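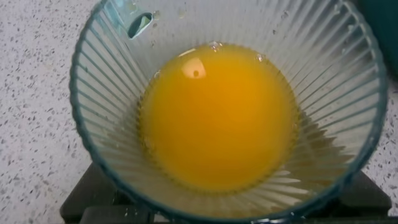 Ribbed glass bowl with a teal rim.

Section 2: Setting Up Your Skavov Kitchen Scale

Last updated June 28, 2019

OK, you've got it out of the box, you've peeled off the film (please peel off the film, it squeaks and it throws the feet off) and you're ready to weigh things. I wrote this section after setting up more of these than I care to admit, and it covers the Skavov bench scale with the separate Jedirine display. If yours has the display built into the front, skip the cable part and start at "Finding a good spot."

Connecting the display

1. Turn the scale upside down on a folded towel. Don't press on the platform while it's upside down. The sensor underneath can handle a heavy pot from above, but it really doesn't like being pushed sideways.

2. Find the cable port next to the battery door. The plug has a flat side, and the flat side faces the label. If it won't go in, don't shove! Turn it over and try again.

3. Run the cable through the little channel in the base so the scale doesn't sit on it. I skipped this once and spent a whole evening blaming the flour.

4. Put in the batteries. The plus signs are molded inside the door and they're tiny, so grab a flashlight.

5. Turn the scale right side up and hold the power button until the screen lights up. It shows a row of dashes first, then a zero.

Note: The dashes can stay up for as long as 35 seconds the first time. Leave it alone while it's thinking. If you touch the platform during the dashes, it takes your hand as part of its starting point and every reading after that will be off. Switch it off and start over if that happens.

Finding a good spot

A scale wants a hard surface that doesn't wobble. Stone, tile, thick wood, all fine. A silicone mat isn't fine, and neither is a tablecloth, even a thin one.

1. Set the scale where you plan to use it and press gently on each corner. If it rocks, turn the foot at that corner until it stops.

2. Check that nothing is leaning on the platform. A wall, a toaster cord or the corner of a cutting board can hold up part of the load and you'd never notice until the bread came out like a brick.

3. Keep it away from fans and open windows. The scale can pick up moving air when it's set to the fine range.

4. Let it sit switched on for a while before you calibrate, especially if it's been in a cold car or a cold pantry. My pantry in December is basically a fridge, so I bring the scale in the night before.

Caution: Don't store the scale with anything on top of it. I know it's flat and it fits perfectly under the mixing bowls. Mine lived like that for a whole winter and never came back to a true zero without a full calibration.

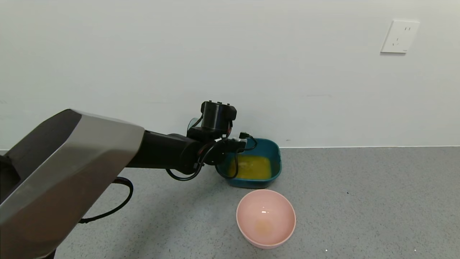 Gillespie Laing wrote in to ask whether the floor would do, since the kitchen counter at his place has a slope you can roll an egg down. Yes, it will! A hard floor is often the flattest thing in an old house. Use it for calibrating and for big batches, watch your feet, and check the corners again when you move the scale back up.

Calibrating

You'll need the calibration weight that came in the foam, marked 1,000 g. Handle it with a dry cloth. I used to think the cloth was fussy, but the grease from your fingers does build up over time, and then you're calibrating to the weight plus last week's butter.

1. With the platform empty, press Zero.

2. Hold Mode and Zero together until the screen says CAL. Let go of both.

3. Wait for the screen to ask for the weight. The number flashes.

4. Put the weight in the center of the platform. Set it down, don't drop it, and take your hand away right off.

5. When the flashing stops, lift the weight off. The scale goes back to zero and you're done.

If the screen says ERR instead, the weight was off center or something bumped the table. Go back to step 1. If you get ERR three times running, change the batteries before you do anything else. That fixes it more often than anything in the troubleshooting section, and I should probably have put it on page one.

Note: Calibrate again after you change batteries, after you move house, and any time the scale takes a fall. Otherwise a couple of times a year is plenty.

Using tare with bowls

Tare is the button you'll use the most. It tells the scale to forget about whatever is on it, so you can weigh only what you add next.

1. Put your empty bowl on the platform.

2. Press Tare and wait for zero.

3. Pour in your first ingredient and read the number.

4. Press Tare again before the next one. Keep going until the recipe's in there.

The scale counts the bowl toward its upper limit even after you tare. People miss this all the time. A heavy stoneware bowl eats up a good chunk of what the scale can carry, so if you're making a big batch, go with plastic or thin steel. Wide bowls can also hide the screen on the built-in model, and that's really the best argument for the separate display.

Lifting a bowl off gives you a minus number. Don't panic, it's the weight of the bowl (and whatever you tared along with it) with a minus sign in front. Put the bowl back and it returns to where you were.

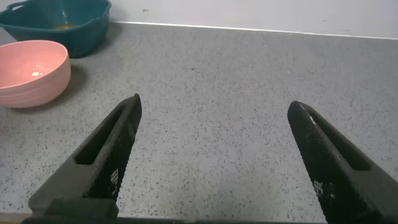

Laine Rätsep says she writes the empty weight of every bowl on a strip of tape and sticks it to the underside, so that if the scale shuts itself off halfway through a batter she can still work out what's in there. I've stolen this idea completely. Use tape that survives the dishwasher, or write the list inside a cupboard door.

About that auto shut-off: out of the box the scale turns itself off after 3 minutes without a change in weight, and yes, that's maddening if you stop to peel apples. To change it:

1. With the scale off, hold Mode and press Power.

2. Keep holding Mode until you see OFF and a number.

3. Tap Tare to step through the choices. The dash means it never turns off by itself.

4. Press Power to save.

The dash setting goes through batteries fast. I leave mine on the longest timed setting and tap the platform now and then when I'm being slow.

If you bought the Pusex power adapter, the shut-off doesn't apply while it's plugged in. Keep the plug and cord well away from the sink, and don't use the adapter with wet hands.

Wiping it down

Switch the scale off, unplug the adapter if you use one, and wipe the platform with a damp cloth and a drop of dish soap. The platform lifts straight up for cleaning underneath. Never hold the base under the faucet. Dried dough comes off easily if you lay the damp cloth over it for a bit first, and a wooden toothpick gets the flour out of the gap around the buttons.

Section 3 covers switching between grams and ounces and pairing the display with the Costigan recipe timer.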